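Robot Lab Open Day, Caltlow
Posted by Yareli Cuevas
Filed under: Days out, Robotics

I had been trying to get to one of the Gastel open days for ages, and on Monday, June 10, 2019 I finally got a spot on the afternoon tour. The building is at the far end of the Caltlow campus, past the bike sheds, and the only sign was a sheet of paper taped to the door. Perla Bañuelos met us at the stairs and took us up in groups of eight.

Her project is called Lomotden, and the question behind it is one I really like: when a robot arm is learning to tidy a desk by copying people, which view does it learn best from? You can give it a camera that stands still beside the table and sees everything from one spot. You can give it a small camera at the wrist that goes wherever the hand goes. Or you can give it both and let it sort out what matters. Perla's group drove the arm by hand through the same sort of desk job over and over, saved all the views along with the joint positions, and trained 3 versions of the same program on the lot. They ended up with 3656 recorded runs, which she said with the tired pride of someone who had sat through a good share of them.

What I loved is how ordinary the test bench is. I'd pictured coloured blocks on a grid! It's pens, whiteboard markers, a mesh pen cup and whatever paper was lying around the office.
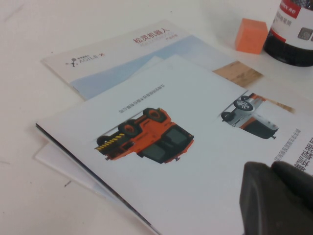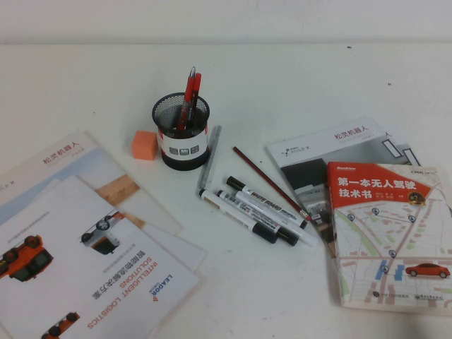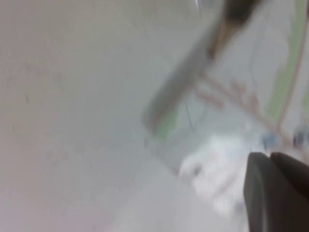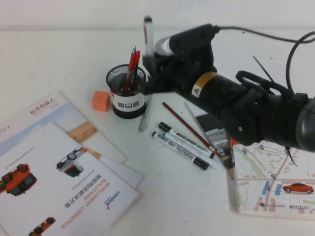
Views from the wrist and from beside the table.

The result surprised most of our group. On its own, the version with only the fixed view was good at the big moves. It went to the right part of the table nearly every time, then fumbled the last little bit, closing a finger's width to one side of a pen. The wrist-only version had the opposite trouble. Once it was near something it was lovely to watch, very neat and sure of itself, but if it started a run facing the wrong patch of table it would wander. Perla showed us one run where it hovered over a bare corner until someone pressed stop. (There was a small groan from the back of the room. I think we were all on its side by then.)

Putting the two views together fixed a lot of that, but the part she was keenest to talk about came later. During training they started blanking out one view at random, so the program couldn't lean too hard on its favourite. I asked why you would throw away good pictures, and she said the blurry ones from the wrist were already half thrown away. When the arm swings quickly, that camera sees smears. A program that has practised with a view missing copes with the smears much better, and it also copes when the arm itself gets between the fixed camera and the thing it's meant to pick up. That made immediate sense to me after watching her lean left and right to see past it herself.

She was careful about how far this goes. Every run was on white tables under the same ceiling lights, and they have only 2 arms. A group at Phetsri has offered to try the method on a bench of their own with different lamps and a darker surface, and she would rather wait for that before saying anything grand. I appreciated it. She also had a whole drawer of markers whose caps had been chewed up by early grippers and let us pass them around.

After the talk we each got a turn driving the arm. It is far harder than it looks! I got hold of a marker on my third try, felt extremely pleased, and then let go of it much too high above the table. The boy after me, who can't have been more than ten, put his straight into the cup. Perla saved his run and told him it would go in the training set, and his whole face lit up.

A few practical notes if you're thinking of going. The tour is free but you have to put your name down ahead of time, and the groups fill quickly. There's a lift, though it's at the other entrance, so ask when you book. Parking behind the building is permit only. The nearest bus stop is a short walk downhill, and the café on the corner does a very decent cheese scone and closes before the last tour gets out.

They're planning another afternoon once the Phetsri runs are in, and I've already asked to be put on the list.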